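The owner of the Nurkus bindery does not like to talk before the first pot of glue is warm, so the interview starts a little after nine, once she has set the lid back on and wiped her hands.

She has repaired books for 34 years. For the first part of that time she worked for Kaczmarczyk, a printing house that kept a small hand bindery in the back for wedding albums, ledgers and the occasional church register. When the printing house closed the bindery, she bought two of its presses and the board shears and moved them into a former shoe store.

"I paid more to move the shears than I paid for the shears," she says. "They're cast iron. It took a whole day to get them through the door."

Most of what comes in now is family material. Bibles are the largest share, followed by cookbooks, then children's books that somebody wants to hand down. She also does steady work for town libraries in the area, mainly local histories that cannot be bought again. She turned down rare book dealers early on and has not changed her mind.

"A dealer wants it to look like nothing happened to it," she says. "A family wants to be able to open it. I'd sooner work for the family."

The first thing she does with a book is leave it alone. It goes on a shelf in the front room for three days so that it can get used to the air in the shop. Paper that has been in a damp basement will curl at the edges as it dries, and she wants that to be over before she starts measuring. After that she goes through it page by page and writes down what is loose, what is torn and what has been repaired before.

Earlier repairs take up much of her time. Clear tape is the most common. The plastic strip usually falls away after some years, but the adhesive stays in the paper and turns brown. She can soften it and lift off a good part of it. The stain is another matter, and she tells customers so when they drop the book off.

"People apologize to me for the tape," she says. "It was their grandmother who did it, usually. She was trying to keep the page in. It did keep the page in."
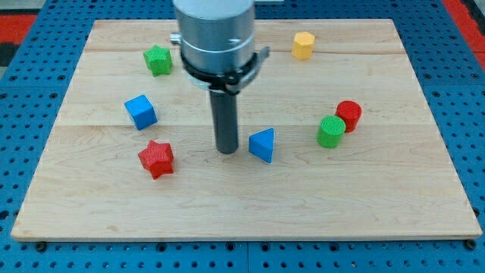 Cookbooks have their own problems. Grease makes paper go clear, and it keeps paste from sticking. She will clean the gutter of the page, where the repair has to hold, and leave the rest. Some customers ask her to remove the stains from the recipes and then change their minds when she asks which ones. She has also been asked to keep loose clippings in the exact place they were found, which she does by sewing in narrow paper stubs and hinging the clippings to them.

She uses two adhesives for nearly everything. One is wheat paste, cooked in the shop in small batches and thrown out when it starts to smell. The other is a white glue that she uses for cloth spines. She gave up animal glue for cases a long time ago, though she still keeps a pot of it going for a few jobs on older leather. For mending tears she uses a thin Japanese-style paper from a supplier called Otura, torn by hand so that the edges are soft.

"If you cut it with a knife you get a hard edge, and the page will crack along that edge later," she says. "Tear it and the fibers lie down into the old paper. You can find it with your finger but it won't break there."

A plain rebacking, where the old spine is lifted and put back over new cloth, takes her two weeks from start to finish, although she is working on it for only a small part of that time. The rest is drying under weight. A large family Bible with broken sewing can take two months. The most she has charged for one was 600 dollars, and she called the customer twice beforehand to make sure they wanted to go ahead.

Asked whether she tells people when a book is not worth the money, she says she tells them what the book would sell for, if they ask, and what the work will cost. Whether it is worth it is up to them. One customer had a paperback dictionary rebound in full cloth. It had been used at the kitchen table by everyone in the house, and he wanted it back on the table.

The trade has gotten harder to supply. The mill that made her favorite book cloth stopped selling it in short rolls, and she now splits orders with a frame shop down the street. Good binder's board is easy enough to find. Linen thread in the thinner sizes is not, and when Flaletti, the wholesaler she buys from, announced that it was dropping one of them, she ordered 100 spools.

"I won't get through it," she says. "Whoever gets the shop can have it."

There is no plan yet for who that will be. She teaches an evening class in January and again in the fall, and a few of the students have come back to help with sewing when the library orders pile up. One of them has been coming for several years and now does most of the endpapers. They have talked about it, she says, and they will talk about it again.

For people who want to look after their books at home, she has short advice. Keep them out of the attic and the basement. Stand them upright, with enough room that a hand can get around the spine, and lay the very large ones flat. Take out the pressed flowers and the newspaper. Don't use rubber bands. If a cover has come off, tie the book up with flat cotton tape and leave it until someone can look at it.

By this time the glue is warm. She takes a hymnal out from under a weight, opens the front cover slowly, closes it again and puts the weight back on.

"Tomorrow," she says, and reaches for the next one.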